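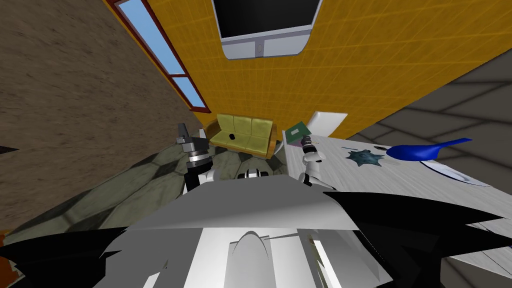 Ngân Đàm told us to feel the cotton before we looked at a single pattern, and she was right - it's so soft! Her open day at the Penard baby knitwear mill on 13th April was my first, and I loved it. We saw 10 knitting machines running, plus the tiny hand-finished cuffs on the newborn rompers.

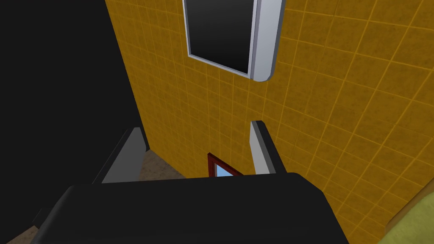 After that came the dye room, where they mix every shade in small batches. I came home with 4 sleepsuits (the sage green ones!) and I'm going back in June.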